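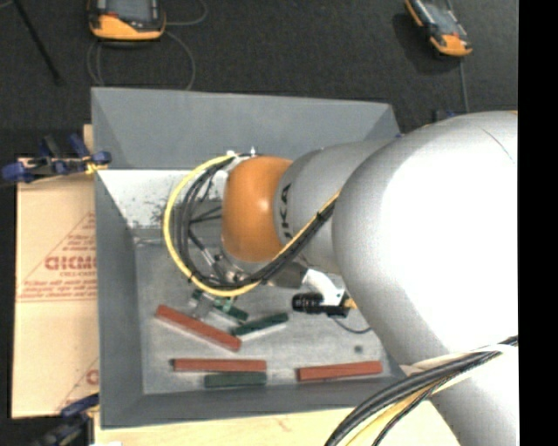

Grasp example collection

Grasp example collection is the gathering of recorded picking attempts from which a learning system is trained to choose its own grips. A robot arm with a gripper works over a bin of plain objects, such as red and green blocks, and a lens unit mounted near the gripper can supply a close view.

Procedure

In the Metia project, led by Armelle Ferrand at Fadmont, each session held 40 attempts. Failed grasps were kept — they were labeled and stored with the rest. The first set, closed in June, held over 1000 examples.

See also: Bin picking; Imitation learning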